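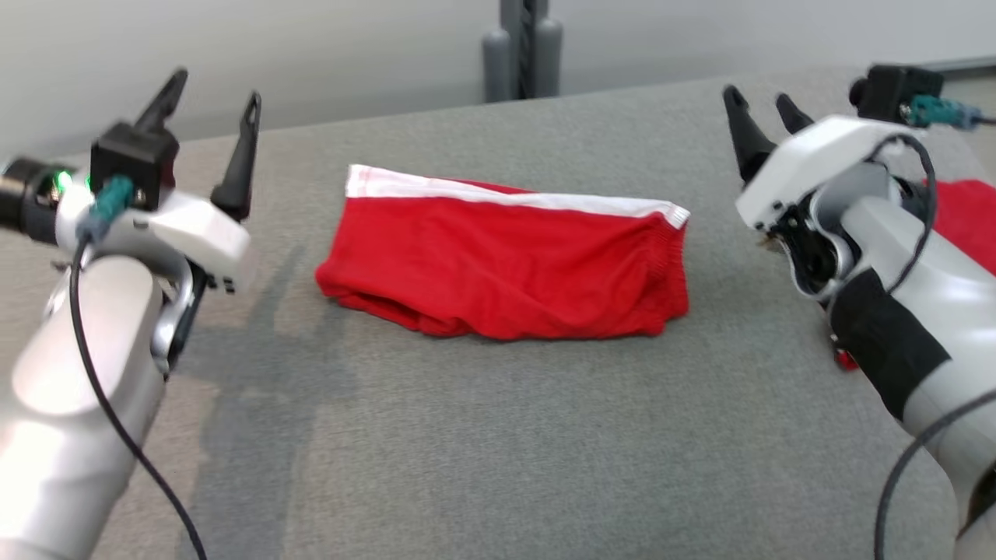 Le short rouge plié, entre les deux bras du poste de pliage.

Temps de lecture : 2 min

Notes de cours — manipulation d'objets souples, suite de la visite chez Cokent

Bon, je reprends mes notes de la journée portes ouvertes pour ceux qui étaient en stage (et pour les autres, vous posiez tellement de questions dans le car que j'en ai oublié la moitié !). On a passé presque toute la matinée à l'atelier de Sturnley, devant le poste de pliage à deux bras.

Premier point, le tissu. Un cube, on connaît sa pose et c'est réglé : six nombres. Un short, lui, n'a pas de pose à proprement parler, il a une infinité de formes, avec des plis qui cachent d'autres plis. Regardez l'extrémité gauche du paquet, toute bombée, alors que la droite est plutôt plate et carrée. Pour un algorithme de vision, ce sont deux problèmes différents sur le même vêtement.

Deuxième point, les repères. La ceinture blanche sur le rouge, c'est un cadeau : une bande claire, presque droite, qui donne l'orientation du paquet. Demandez-vous ce que vous feriez avec un t-shirt gris uni sur cette table grise... J'attends vos idées, c'est la question 2 du TD.

Troisième point, la coordination. Chaque pince a deux doigts, et le module capteur est monté tout près, donc il suit le poignet. J'aime bien ce choix, même si on perd la vue d'ensemble quand la pince s'approche. Notre guide nous a parlé d'un jeu de 792 essais enregistrés en June (pardon, en juin, je recopie mon carnet tel quel), dont 516 gardés après tri. Gardez ces chiffres pour l'exercice sur le taux de rejet.

Ah, et la démo Kinoshita, l'après-midi : j'y reviendrai au prochain cours, il me faut d'abord relire mes notes sur la commande en effort.

Pour la prochaine fois : une demi-page sur la détection de la ceinture, avec un schéma à la main. Pas de code !

À lire aussi
Compte rendu de la visite d'Orkdale
Pinces à deux doigts : rappels de statique
TD 2 — Repères et changements de base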